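Equipment Purchasing for Household Handling Work: Frequently Asked Questions

Issued Jun 21, 2019

The following questions were received from departments preparing equipment requests for the coming budget year. The answers apply to all hand-held gripper purchases made under the Costberg Home Robotics Program, including the clothes-folding work carried out in furnished bedrooms.

What does the program buy, and what must a department supply itself?

The program pays for grippers, cables, replacement fingers and carrying cases. Departments supply the room, the furniture and the clothing. Garments already in ordinary use are preferred, and no funds are set aside for buying new ones. A request that lists bedding or clothing as equipment will be returned.

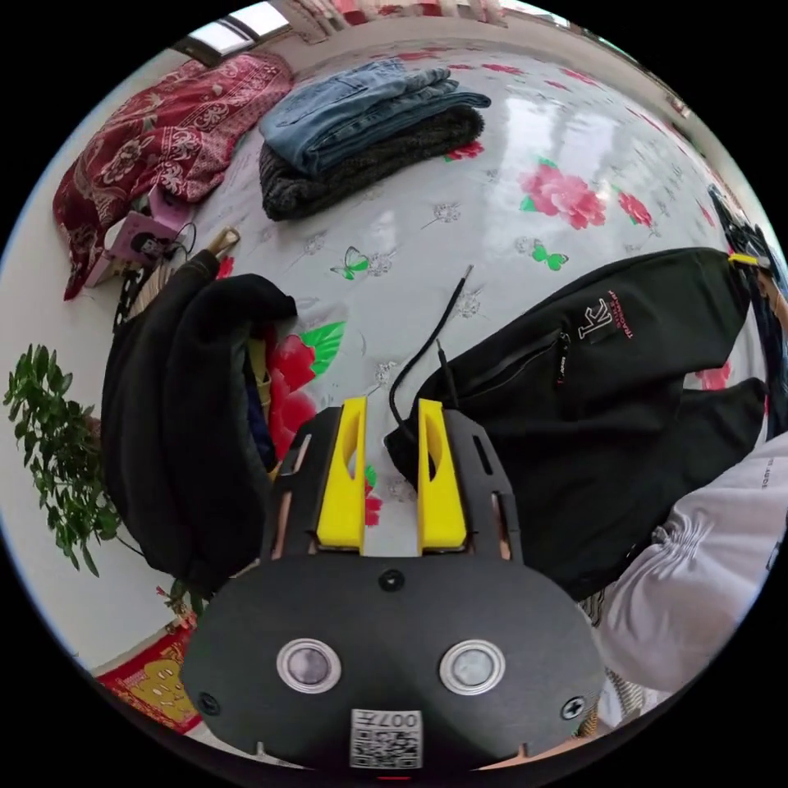
Office of Equipment Planning, Costberg

How many grippers should be requested for one room?

Two per operator is the standard figure, one for each hand. A room with one operator should also have access to a spare pair, which may be shared between neighboring rooms. Requests for more than 6 grippers in a single room require a written explanation of how they will be used.

Which models are approved?

Two models are approved at present: the Soriano and the Amia. Both may be used for folding and sorting. The Amia has a wider opening and is recommended where thick items such as quilts and sweaters make up most of the work. Departments should not mix the two models in one room, as the replacement fingers are not interchangeable.

How should replacement fingers be budgeted?

Fingers are treated as supplies and are charged to the operating budget. Departments should plan on one new pair for every 80 hours of handling. Denim, zippers and heavy seams wear the tips faster than shirts do, and departments working mainly with jeans may plan on a shorter interval. Bright finger colors are standard and carry no extra charge.

Is an identification label required on each unit?

Yes. Every gripper must carry a printed code label on the front of its housing, placed where it can be read without taking the unit apart. The number on the label must match the number in the equipment register. Units without a readable label cannot be sent for repair under the Coneneck service agreement.

Does the room need to be altered before equipment is ordered?

In most cases it does not. The work is meant to be done in bedrooms as people keep them, with bags, blankets and piles of clothes left on the bed. Departments should confirm that the operator can reach the full width of the mattress and that there is enough daylight or lamp light to see dark garments clearly. Shiny bedding is acceptable, although reflections should be mentioned in the room form.
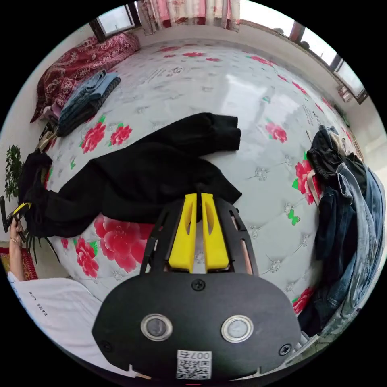

Costs and Timing

What is the usual delivery time?

Orders placed through Coneneck are delivered in roughly 12 weeks. Orders for replacement fingers and cables are filled from stock and normally arrive much sooner.

When are requests due?

Requests are accepted until the end of February for equipment needed in the following budget year. Late requests are held over unless they replace a unit that has failed.

May a department lease equipment?

Leasing is available for projects of limited length. The total number of leased units across all departments is capped at 108, and leases are granted in the order in which complete forms are received. Leased units may not be opened or modified, and all housing screws must be in place when a unit is returned.

Who pays for damage?

Ordinary wear is covered by the program. Damage caused by dropping, liquids or unapproved repair is charged to the department that signed for the unit. Cable damage should be reported promptly so that a replacement can be issued from stock.

Where should completed forms be sent?

Forms should be delivered to the Office of Equipment Planning, with the room form attached and the approval of the department head on the last page.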